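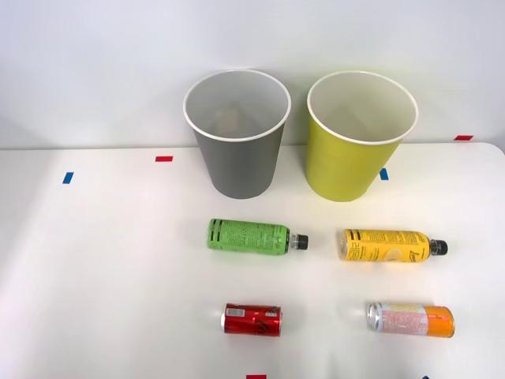 5 min read

Subject: Re: [stustitz-teleop] hand guiding or remote for lying-down objects?
List message 3861

Hi Kanokwan, hi everybody,

Sorry for letting this sit. I wanted to get through a proper batch of demos before I answered, and then the batch took longer than I'd planned, and then I rewrote this email twice because it kept turning into a manual. So you get the chatty version (the manual is coming, I promise!).

Short answer first: for drinks lying on their sides I'd go remote control every time now, and I say that as the person who argued for hand guiding on this very list back in April. You're welcome to dig up that thread and quote it at me.

We're doing two bottles and two cans on their sides with a pair of paper cups behind them. The operator hears a color, picks the drink of that color and stands it up in front of the cups. That's the whole task. I picked it thinking it would be an easy warm-up before the drawer stuff, and we've been on it ever since.

With hand guiding I had one hand on the wrist and my other elbow more or less in the bottle. You can muscle the arm into a good grasp, sure, and for the first few it feels great, you really feel the contact. But when you go to turn the bottle upright your own arm has to go around with it, and mine doesn't bend that way. So I'd stop halfway, shuffle my feet, take a new hold and carry on. Guess what the policy learned? It would lift the bottle, stop halfway, wait for nothing, and carry on. Beautiful imitation of a person shuffling their feet.

Then there's my sleeve. Half the hand-guided episodes had me in them somewhere, and the model was clearly getting something out of where my forearm was. Take the forearm away at run time and it got very vague about which drink it wanted.

So we moved to the Woltik handles and the whole thing got calmer. You sit down, you squeeze, the fingers close. No feel at all, I'll admit, and the first evening I pushed down on a can much harder than I meant to. What helped was working from the wrist view.

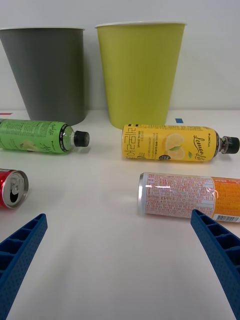 Once you get into the habit of lining up the space between the two fingers with the middle of the thing you want, before you go down at all, most of the bad grasps go away. I used to come in at an angle and fix it on the way. Don't do that, the corrections all end up in the data and the robot picks up the wobble along with everything else. Line up high, go straight down, close, wait one beat, lift.

The slim can is the annoying one. It's longer than the red one, and if you grab it too near the end it swings on you when you turn it. With the bottles I aim for the label and stay well off the neck, because the neck is narrow and the bottle just rolls in the fingers. I tried holding by the cap once. Once!

You asked how much data. We recorded 70 in the last batch and kept 57. The ones I threw out were mostly fine grasps with bad hesitations, where I'd lost track of which handle button I was on and sat there thinking. Hekport lets you mark an episode bad while you're still in the chair and I'd really urge you to do it right then. I tried doing it the next day from the video and I forgave myself everything.

About the tape, since you wrote to me off list about it too: yes, red and blue strips, stuck right on the tabletop. I don't put the drinks exactly on them. They're for me to look at between episodes, so that I know which part of the table I've been favoring. Without them I put everything back in the same comfy spot without noticing, and then the policy only works in the comfy spot. I did think hard about whether the tape itself would become a crutch for the model, and I don't have a good answer. If somebody has run the same task with the tape peeled off afterward, please write in, I'd love to know before I go and do it myself.

One more thing that isn't in anybody's setup notes. Change who's driving. There are 3 of us at Chuensuk taking turns and we all do it differently. I'm slow and low, one of us goes up really high before every turn, and the other one always takes the far side of the bottle. I was worried the mix would make mush. It did a bit at first, mostly around the turn, so we agreed on one height for that and left the rest alone. Now I can't pick out my own style in the playback anymore and I kind of miss it.

I still use hand guiding for setting the home pose, and for showing new people what a decent grasp should be like. They put a hand on the wrist, I walk them through one bottle, and then they go sit at the handles. It takes no time and they squeeze a lot less hard afterward.

Does your setup give you any force reading back at the handles? Ours doesn't and I can't decide if I want it. Also, are you using the same gripper opening at the start of every episode? I wasn't, for ages, and I think it cost me more than the sleeve did.

I'll put the notes up on the list page when they're readable. Your original is below for anyone who missed it.
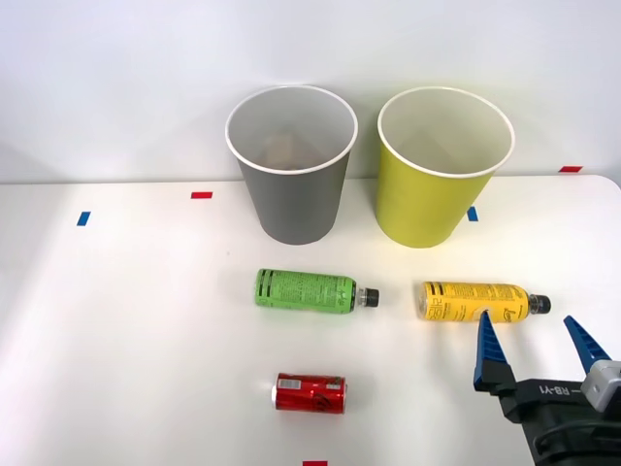

Kanokwan Nuchit wrote:

Hello all, I have a two-part question about showing a robot how to pick up bottles and cans that are lying down. We've been moving the arm by hand and the grasp part goes fine, but turning the bottle upright comes out jerky, and the policy copies the jerk. Is that a matter of practice, or should we give up and drive it remotely? We have the handles, they're still in the box.

The second part is how you decide where to put things between demos. I try to mix it up but I don't trust myself. Do you mark the table, roll dice, follow a list? And if you mark it, do you leave the marks there when you test?

Any war stories welcome, I have plenty of time to read while our arm is recalibrating.

Thanks,
Kanokwan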